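Speaker notes: Nutia home kit, what we bought and how it has worked
Zyanya Cervantes
Version of 12/30/23

Slot is 20 minutes, then questions. Lajos has the clicker. Start on time even if people are still finding seats.

Opening

Say who I am and that I run the test floor at Uvetti. We don't sell the Nutia kit and we paid for ours. Prodeo makes it. Kwok is the reseller we ordered from, and they handle support in this region.

The question I was asked to answer is whether a small shop should buy the kit to teach an arm to handle soft household goods. My answer is yes for picking and placing, and not yet for anything that needs a firm hold on fabric. Say that early so people can relax about where the talk is going.

What is in the kit

Two-finger gripper, wrist camera, mounting plate, cable set, and one year of the software. The arm is separate. Price as we paid it was $3,263 before shipping. Baltazar will ask about the renewal price, so tell him now that we don't have it in writing.

Setup took two of us an afternoon. The mounting plate fit. The cable set is too short for an arm that has to reach the floor, and we bought an extension. Kwok has been told.

Mention that the printed manual is for the previous version. The online one is correct. Go to the online one first.

Task one: soft goods in a tote

Explain why we like this one as a test. The bag leans over when it is full, the handle gets in the way, and a plush toy changes shape when it is squeezed. A hard box tells you very little about a gripper.

Point out the black handle crossing in front of the pineapple. The software wants a clear approach path, and a handle like that is where an operator has to slow down and choose a side. Phúc approaches from the crown end. Guadalupe prefers to come down from the top. The kit lets you save both as separate starting poses, and I would do that from the first day.

The dotted print on the bag is worth a sentence. We wanted a busy pattern beside a plain one to see how the camera view holds up for the person driving. It is good enough to work from. I would still like better focus close to the fingers, where the view goes soft.

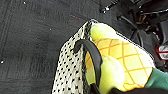 Task two: mixed items in a basket

Different problem. Now there is a stiff item next to soft ones, and the walls of the container give when you lean on them.

The book is a paperback, OCULUS on the cover, standing upright with the yellow plush beside it. Grip force is one slider in the software, and a setting that suits a plush will let a book slide. You can change it between picks but you can't yet schedule the change inside a recorded run. Prodeo says this is on their list. I have no date for it and will not guess at one.

Talk about the basket wall. It is a chunky knitted or crocheted type with a soft white lining folded over the rim. The kit has no touch sensing, so the operator has only the camera view to tell if a finger is pressing on the rim. Our rule is to go in high, over the open middle, and come down slowly.
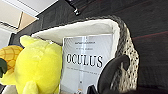

Pause for a moment before going on to recording, as this is where people usually want to interrupt. Take one question and hold the rest.

Recording is the part I like most. One button starts a run, one button ends it, and a bad run can be thrown out on the spot. After 18 practice runs a new operator on our floor is allowed to record for real. Phúc set that number and it has held up.

File names are assigned by the software and can't be changed until export. Small complaint, but we lost time to it in December. Keep a paper log next to the arm.

Support

Kwok answers email the next working day. They replaced a finger pad without argument. Phone support goes to Prodeo directly and is slower. If Lajos wants to tell the story of the wrong shipping label, he gets one minute.

Would I buy it again

Yes, with the longer cable ordered at the same time. For shops that mostly handle boxes and jars, there are cheaper grippers and I would look at those first.

Questions I expect

Does it work with an older arm? Ours is not old, so I can't say. Send them to Kwok.

Can one person run it? Yes, after setup.

Can we see the logs? Ask Guadalupe after the talk. She has the binder.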